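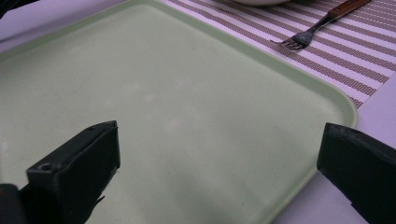
The robotics club at Cendwood has a new season project, and this year the kids picked something every one of them complains about at home: setting and clearing the table. I stopped by on Monday after school, planning to stay for twenty minutes, and I was still there when the custodian started turning off the hallway lights.

If you haven't been in the club room lately (it's the old home ec room, so at least there's a sink), they've given one whole side of it over to pretend dinners. Trays, placemats, forks, bowls, the works. The job is to teach a gripper to handle all of it, and the way they're doing it is by having students hold the gripper in their own hands and do the chore themselves, over and over, while it records. Every one of those tries is called a run. The club wants 600 of them before the end of the season, and as of Monday they had 200 in the bag, so there's a ways to go!

I got to try it, of course. I wasn't going to come all that way and just watch. The thing is, you think you know how to pick up a fork. You've been doing it since you were a toddler. Then somebody hands you a tool with two black plastic fingers and suddenly you're chasing the fork across the placemat like it's a fish. A very patient seventh grader told me to come in slower and keep my elbow down, and on my fourth try I got it up and over to the tray. I may have yelled. My run was thrown out anyway, on account of I'd bumped the bowl on the way past, and the rule is that bumped bowls don't count.

They have a lot of rules like that, all written on a big sheet of butcher paper by the door. No talking to the person doing the run. Reset everything to the tape marks. Switch drivers when your hand gets tired, and don't be a hero. I liked that last one.

The project has a name, by the way. It's Grellia. I asked three different students where that came from and got three different answers, one of which involved a hamster, so I'm going to leave it there. The name won by one vote over "Forky," and I gather there are still some hard feelings.

All of this is headed for the Collado Challenge in February, where teams from the area get a table they've never seen before and have to let their robot clear it without anybody touching it. Last year Cendwood went in with a block-stacking robot and finished with 56 points out of 100, which was enough for a handshake and a bag of stickers. The returning kids brought up that 56 a lot. I think it bugs them! One of them told me the trouble was that they'd practiced with the same blocks on the same table every single day, and then the judges put down a shiny one and the robot had no idea what to do with itself. So this time they're mixing it up. Different trays, different placemats, blinds open, blinds closed, silverware turned every which way.

Ridance, the hardware store out by the feed mill, has been letting the club buy screws and plastic sheet at cost, and the students make and patch their own parts at the back bench. There's a bin of worn-out ones that they dig through when something snaps. I saw a drawer pull in there too, and a spatula.

What they could really use now is tableware. If you've got odd bowls, trays that don't match anything, or forks from a set you gave up on years ago, drop them in the box outside the main office. No glass and no sharp knives, please. Plates with chips are okay as long as the chips aren't on the edge. The stranger the pattern the better, according to the students, and they told me to put that in.

The club meets Mondays right after the last bell, and families are welcome to come in and take a turn. New members can join up until winter break, no experience needed. Wear shoes with closed toes, and eat something first, since all that dinnerware and not a bite of food on it made me hungry enough to stop for a burrito on the way home.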